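## 4. What went wrong in the bin task

By March the arm could pull a bin handle in simulation and put the can in the bin we asked for. Our last full test was 40 runs. In most of them the arm finished the task. In 3 runs it drove the gripper into the rim of a bin and kept pushing until the safety limit stopped the program. This section is about those 3 runs.

### 4.1 What we saw in the logs

All three faults came after the arm had been sent to bin 3 and was then told to go to bin 4. The planner, which we call Tuvis, moved the wrist sideways before it had lifted clear. The force reading on the wrist jumped and the joint error grew until the limit tripped. On a real arm this could have bent a finger or cracked a bin, so we treated it as a safety problem and stopped testing until Friday.

### 4.2 Cause

At first we blamed the collision model. Katsuhiko Shimada rebuilt the bin meshes and the fault came back on the second try. The real cause was the lift height. It was measured from the tabletop in one file and from the bin rim in another, and the move between neighboring bins used the wrong one.
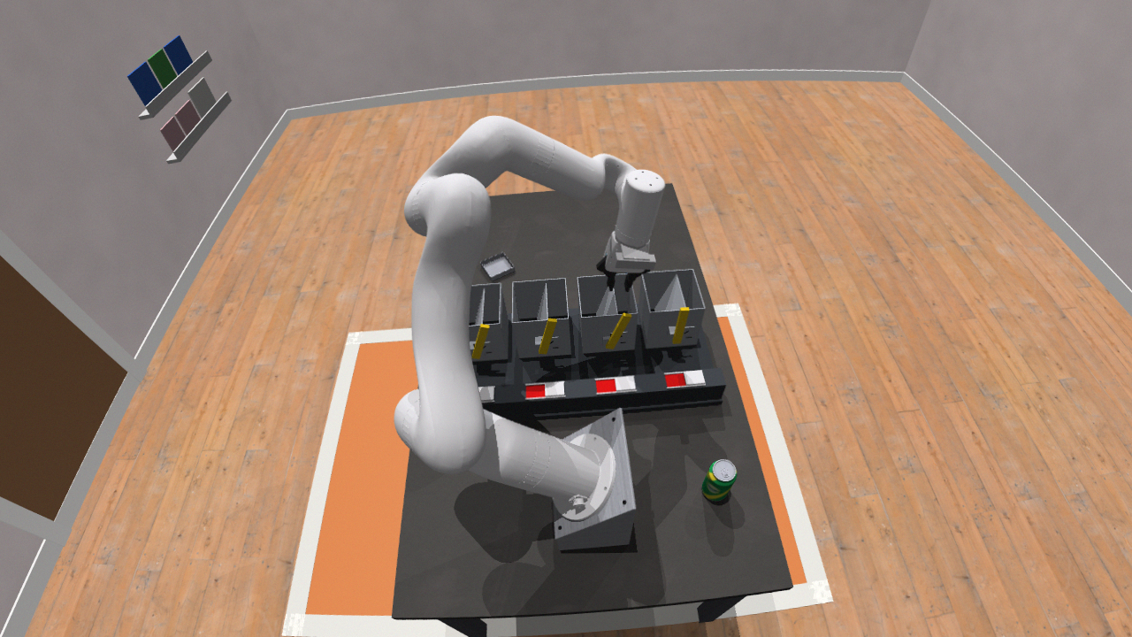 We changed both files to measure from the rim and added a check that refuses any sideways move below that height. We also lowered the force limit, so a stuck gripper stops sooner. After the change we repeated the moves that had failed and got no contact.

### 4.3 Still open

- The check slows down every move, including the ones that were safe before.
- The lift from bin 1 has only been tested 4 times.
- The stop message still says "joint error" and doesn't name the bin.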